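4.2 Simulated Kitchen Task

We evaluate the Skestine policy in Rultwood, a simulated kitchen in which the robot carries food items to a plate on the island. Each episode begins from a random base position, and the policy receives camera images only. We trained on 300 episodes and kept 67 for testing.

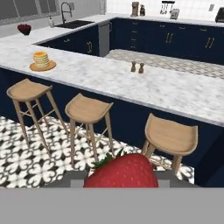

Figure 3. Wrist view in Rultwood with the strawberry held in the gripper.

When an object is held, it hides part of the workspace from the wrist camera. A second view supplies the missing context — the plate, the counter edge and the links of the arm itself. Both views are encoded separately and joined before the action head. We repeated training with 5 random seeds and report the mean over all of them. Removing the second view lowered placement success on every seed, while grasp success changed little. Most of the added failures were releases short of the plate.
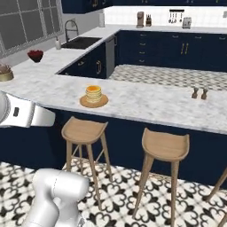
4.3 Comparison With the Grudesitz Baseline

The Grudesitz baseline was trained on the same episodes with its default settings.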